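Workshop Notebook, Small Wares Bench
Tue 18 February
Entry by: Hortensia Arango
Subject: Play kitchen set, layout and condition review 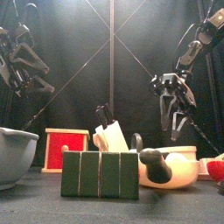 The purpose of this session was to settle the working layout for the kitchen pieces and to bring the condition notes up to date before the set is passed to Trukgate for the catalog. The previous notes were kept on loose sheets and did not agree with one another on names. From this entry forward, the names given below are to be used on all labels and in the parts register.

Names adopted:
Green block (formerly "long block" or "counter piece")
Gray bowl (formerly "large basin")
Red box (formerly "drawer unit")
Knife block (unchanged)

Layout. The green block stays at the front and center, face forward. The gray bowl goes to the left and the red box between the two, set farther back. The knife block stands directly behind the green block. This arrangement lets the tall pieces be seen over the low one, although the green block does hide the lower right part of the red box. Sistside has asked whether the red box could be moved out so that the whole front panel shows. It was tried further to the left, where it crowded the bowl, and was returned. The question remains open and should be raised again when the catalog page size is known.

Condition.

Green block: register number 27. Edges sound. The three vertical seams on the front were checked against the drawing. The middle seam is wider than the other two. The drawing calls for equal seams, and a note has been sent to Vernico asking whether the drawing or the piece is to be treated as correct. No sanding or filling is to be done until a reply is received.

Gray bowl: outer wall smooth, no chips found on the rim or the foot. It was wiped with a damp cloth and dried by hand. The rough cleaning pads kept in the second cabinet are not to be used on it.

Red box: knob tight. The top board was checked for lift at the corners and found flat. The red panel has been cleaned once only, and a second cleaning is not needed. Whoever handles this piece next should lift it by the base and leave the top board alone - the overhang invites fingers, and the old glue line has opened there before.

Knife block: handles seated properly. The lean is part of the design and should not be corrected with wedges. An earlier sheet recorded it as a fault; that remark is withdrawn.

Surface and cloth. The dark tabletop shows dust quickly and was brushed before the pieces were set down. The black cloth behind still has faint folds running down it. Pressing was put off, as the iron is on loan to the Ccori bench until the end of the week.

Storage. The carton supplied measures 190 mm inside height, which does not clear the knife block when it is wrapped. A taller carton has been requested. Until it arrives, the set is to be kept on the upper shelf under a clean sheet, with the bowl on a felt pad.

Outstanding:
Reply from Vernico on seam width
Press cloth when iron is returned
Taller carton
Print new labels, 2 per piece
Strike the old names from the register

H. Arango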